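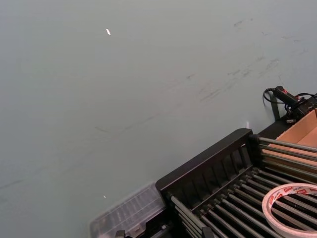 28/07/2022. FOR IMMEDIATE RELEASE

Okora: robot tidying "getting there," not ready for your kitchen

Okora today released first results from its Ginolia bench, a test of whether two arms can do the small clearing-up jobs that eat up a shop worker's day. Short version: sometimes. Slow, too. A person puts a roll of tape away in 3 seconds. Best run on the bench so far, 19. Worst, over 80, and then someone stepped in.

Jobs are plain ones. Pick up tape, put it down in the right place. Racks, boxes, a tabletop. Same stuff most shops have lying around.
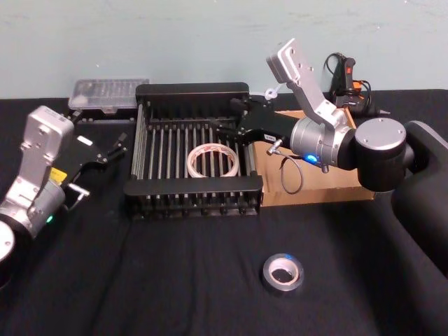
Razia Usmani is not sold yet, and told Okora that her own shop would want the job done overnight with the lights off and no one on call. Fair point. Okora is not offering that and wont be this year.

What goes wrong is mostly grip. Round things roll. Thin rails sit close together and fingers have to go in straight. The arms do better with an open tray than with a rack, and much better when nothing is touching anything else.

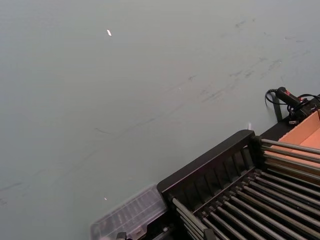
WHAT COMES NEXT

Eglītis, the fixture supplier, is sending new fingertips. Gavevitz gets a bench of its own in March, running the same 15 jobs so teh numbers can be compared. Dishes are on the list. Wet dishes are not.

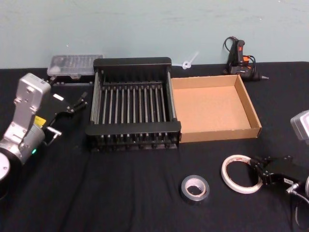 Can a shop buy one now?
Not yet. Okora is taking names for site trials only, and no price has been set.

Press contact: Okora press desk. Full results on request.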